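Section 3. Setting the grasp region for transparent objects

This section applies to the Vidmar perception module, as installed with the Sadow arm controller. Complete the wrist camera calibration in Section 2 before you begin.

Clear glass returns very little usable depth, and foliage above a vessel may be taken for part of the object to be held. The operator must therefore mark the grasp region by hand the first time a vessel of this type is taught.

1. Open the gripper fully from the Manual page.

2. Move the arm at reduced speed until the vessel stands between the two fingers in the live view.

3. Select Hold View. The planner is paused until the view is released.
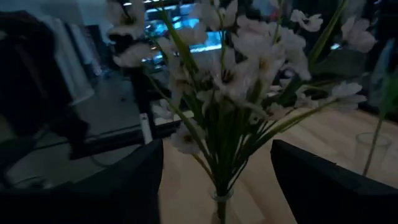 Nistwood Technical Publications
Documentation Office, Hallbridge
Revised 19 October 2021

4. Draw the region around the glass and the stems inside it. Leave the blossoms and leaves outside the region, even where they spread wider than the fingers.

5. Where a second glass container is in view, as at the right of the table here, mark it as Obstacle. The planner will otherwise offer it as a candidate.

6. Set Region Confidence to 70. Lower values are accepted but will raise a warning in the log.

7. Select Plan Only and review the path. Both fingers should close below the flowers.

8. Release the view and save the region under a new name.

Note: Bright screens and small lamps in the background can show through gaps in the foliage. If the outline of the region flickers, turn on Background Mask and repeat step 4.

Note: The base of the vessel need not be in view. If it is missing, the module takes the table height from the last calibration — check that this value is current.

Caution: Do not select Run while Plan Only shows code 267. The code means that the finger path crosses an area without depth data. Return to step 2 and choose a different approach angle.

Caution: Grip force is not set by the perception module. Confirm the force limit on the controller before the first closed grasp on glass.

Saved regions may be edited from the Library page. Regions saved before the July release must be drawn again.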